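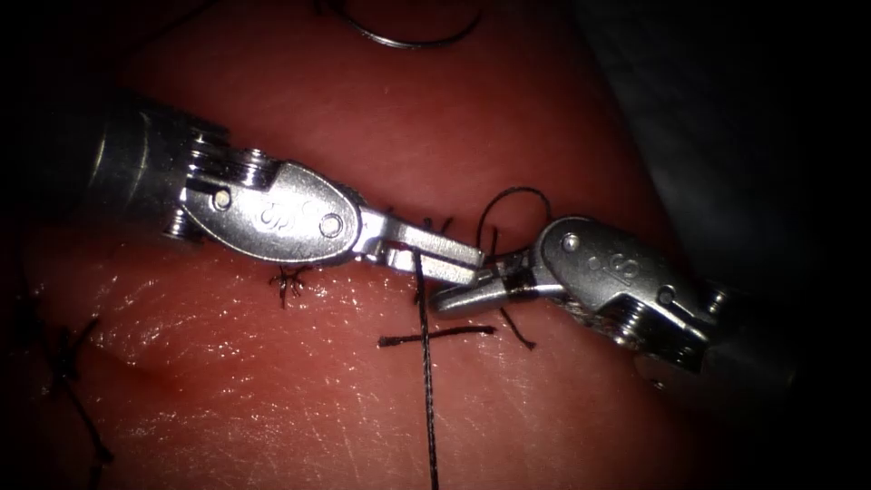
Ticket 3523
Site: Clarkska Skills Lab
Category: Practice materials / suture thread
Item: Flesier braided thread, black
Priority: Normal
Opened: September 19, 2026
Status: Closed, with follow-up

Problem as reported

Black braided thread is fraying partway through a knot-tying session. The strand starts out smooth and by the second or third knot the outer fibers have lifted and the long end has started to twist on itself. Once it twists, the loops won't lie flat and the throw locks before it's down on the tissue. Two trainees lost most of a session to this. We also get short cut ends sticking to the wet surface, and they are hard to tell from the working strand when everything is black.

Tissue is kept moist the whole time as per the Hallar prep sheet. We have not changed how we store either item.

Reply from Surdu Supplies support

Thanks for the report. Please tell us:
Is the fraying at the cut end, along the middle, or both?
How long are the strands when you hand them out?
Does it happen on a new spool?
Is the thread being soaked or wiped before use?

Reply from site

Mostly along the middle, at the spots where it gets gripped again and again. The cut end frays too but that doesn't bother us much. Strands are 10 inches. We opened a new spool yesterday and had the same result. Nobody soaks it. It picks up moisture from the tissue as it drags across.

Reply from Surdu Supplies support

Some lifting of the fibers is expected with a braid that is gripped many times in one place. It should not be bad enough to stop a knot by the third throw. Please try the following in order and change one thing at a time.

1. Cut a strand from the new spool and tie 6 knots with it dry, away from the tissue. Check it under good light.
2. Repeat over moist tissue, moving the grip to a fresh part of the strand for each throw.
3. Repeat over moist tissue, gripping in the same place every time.
4. Let the long end hang free between knots so any twist can come out.

Test results from site

Step 1: no fraying to speak of. Knots sat flat.
Step 2: a little fuzz, no trouble with the knots.
Step 3: fraying came back by the third knot, same as reported. Twist came back with it.
Step 4: helped with the twist, did nothing for the fraying.

We ran step 3 again with a strand from the old spool and could not see a difference between the two.

Reply from Surdu Supplies support

That rules out the spool. The wear is coming from repeated gripping at one point on a damp strand. Suggested changes:

Use a new strand after 3 knots during beginner sessions.
Hold the thread near the short end where possible and leave the long strand alone.
Pull along the line of the thread. Dragging it sideways over the tissue roughens it faster.
Pick up cut ends before starting the next knot. If they stick, lift them straight off and don't rub.

On telling the strands apart, we can send a lighter color in the same size for beginners. It shows up well against pink tissue.

Update from site

Changed strands more often for one full session. No locked throws reported. We go through thread faster now, so please raise the standing order by 3 spools. Cut ends are being collected in a small dish between knots, when people remember.

We would like to try the lighter color. Keep the black for the later groups, they prefer it.

Closing note

Standing order changed. Lighter thread is out of stock until November and will ship when it comes in. Thread reported under this ticket is not being returned. Reopen under the same number if step 1 ever shows fraying on a dry strand.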